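Why We Keep Going Back to Gestarness
Notes for the library talk, May

Welcome everyone, wait for the chairs at the back to settle. Thank the library for having me again and for the coffee. Remind people there are copies of the first book on the side table, and that I won't give away who did it in any of them (except the second, where you know by page ten, so I feel all right about that one).

Start with a show of hands. Who has read one? Who has read all three? Who was given one by a relative and has been meaning to get to it? Be kind to that last group, I was in it for years.

A bit of background. Soledad Pastor wrote the first Gestarness novel while she was teaching school, mostly in the evenings. The manuscript she sent to Jodberg ran to 1043 pages. The book they published has 321. I love telling people this, because when you read it you can feel all that missing town pressing in from the sides - cousins who get one line, a bakery that closes between chapters, a feud about a boat. The first printing was 2000 copies and it took a long while to sell them.

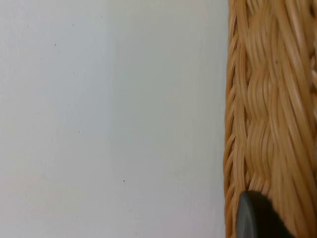

Then Inspector Montoya. Take your time over her, she's the reason most of us are in this room. She is tired, she's polite, she writes letters to her sister that she doesn't mail. She is not a genius and Pastor never asks us to think so. She goes back and asks the same person the same question a week later, and the answer has moved a little.

Read aloud: the ferry office scene, from "You said it was raining" to the end of the page. Go slowly. Leave out the paragraph with the timetable, it drags when spoken.
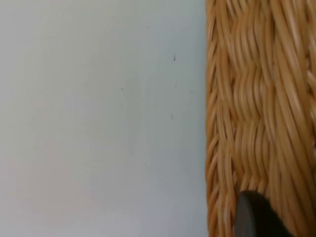
Wicker basket against a pale surface, close up

Next, the translation. Gonzalo Robles has done all of the English versions, and I want to give him a good five minutes because reviewers tend to give him half a sentence. Point out how the fishermen talk. He doesn't give them a funny accent, he gives them short sentences and lets them leave off the ends of things. Compare the two versions of the opening line on the handout. The early draft was printed in the back of the paperback and it's perfectly fine, but the final one has that lovely hesitation in it. Ask which one people like better and let them argue a while.
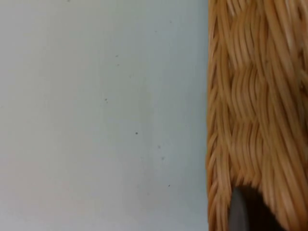 My one complaint, and I do have one. The second book, Ullarance, moves the whole story inland, and for eighty pages I missed the harbor terribly. I put it down twice. A friend told me to push on to the funeral and she was right, it's the best chapter Pastor has written, but I do think a reader could be forgiven for wandering off before then. Say where I'd start a newcomer: book one, then three, then back to Ullarance on a wet weekend.

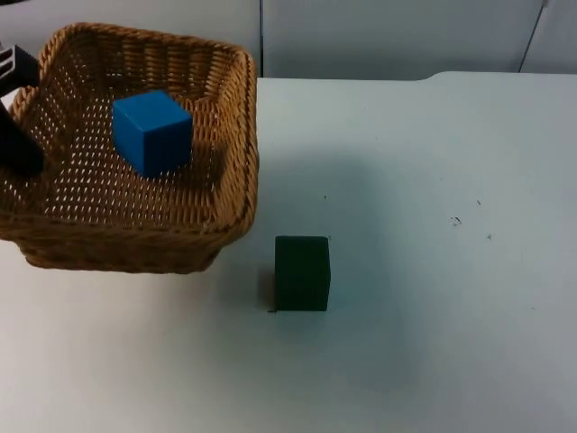
Basket with a blue cube inside

Questions. Someone will ask about a fourth book. I don't know any more than they do. Someone may ask if it's too dark for a teenager - book one is fine for a steady sixteen, I'd hold off on the third.

Mention the sign-up sheet for the reading group by the door, and bring the borrowed copies home.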